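Home Journal Workshop Archive Contact

Last updated in June
Reading time: 3 minutes

On Returning a Small Motorcycle to Service

The motorcycle under discussion is a Wadasari single of modest capacity, acquired without a key, a battery or a right-hand mirror. It was purchased as a machine for short journeys to the station and back. Readers who follow this journal for accounts of long-distance touring may wish to pass over the present entry, which is concerned almost entirely with a carburetor, a set of contact points and a rear brake.

The Wadasari company built its name on irrigation pumps, and its early motorcycle engines show the connection. The crankcase is heavy for its purpose. The cooling fins are thick and widely spaced, and the oil filler is placed where a person standing in a field would find it convenient. On a motorcycle the same filler sits directly behind the exhaust pipe, and a long funnel is required. The factory handbook recommends a change of oil every 2000 miles. On this machine the interval has been shortened considerably, as there is no filter beyond a wire screen.

Work began with the fuel system. The tank was drained and flushed, and the tap was dismantled. The cork seal had shrunk to a hard ring and was replaced with a new one from Flander, whose catalog continues to list parts for several makes that have long been out of production. The carburetor is a Kan instrument with a separate float bowl. It responded well to cleaning, although the pilot jet had to be cleared on two occasions before the engine would idle.

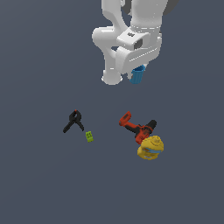 Jui-lin Au wrote in response to the previous entry that the pilot jet was unlikely to be at fault a second time, and that the float height should be measured before anything else was removed. "These bowls were supplied with two different needles," the letter continued, "and the longer one will run the engine rich at low speed whatever you do with the screw. Mine did it for an entire season. I changed the plug every month and blamed the coil."

The advice was correct. The needle fitted to this carburetor was the longer of the two, and the float stood 3 millimeters above the setting given in the handbook. With the proper needle in place, the engine settled to an even idle and the plug took on a much better color. The author is grateful for the correction and withdraws the remarks made earlier about the quality of Kan jets.

The ignition presented fewer difficulties. The points were pitted and were renewed as a matter of course, together with the condenser. The timing marks on the flywheel are shallow, and a small amount of white paint was applied to make them legible under a work lamp. Owners should note that the marks on the later models are placed differently, and that the handbook illustrates only the early type.
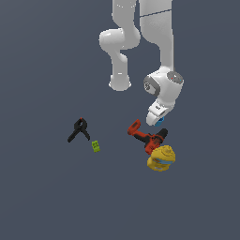

The rear brake occupied more time than the engine and the electrical work together. The shoes had been relined at some point with a material too thick for the drum, and the leading edges had then been filed by hand to make them fit. Contact was poor over most of the surface. Replacement shoes were ordered from Bellano and proved to be a close match, requiring only light work at the pivot end. The operating cam was cleaned and greased, and a new return spring was installed. The brake is now adequate for the performance of the machine, which is a limited standard.

A first journey of 12 miles was completed in the early morning, when the roads were quiet. The gearbox is slow between second and third and does not reward haste. The steering is light, and the seat is firmer than its appearance suggests. No oil was lost from the crankcase, although a slight weep was noted at the base of the fuel tap, and a fiber washer has since been fitted there.

The machine will be ridden for a further 200 miles before the cylinder head is retightened and the valve clearances are checked. The speedometer remains disconnected pending the arrival of a cable, and distances are for the moment being taken from the map. Correspondence is invited from any owner who has a spare right-hand mirror stem with the early thread.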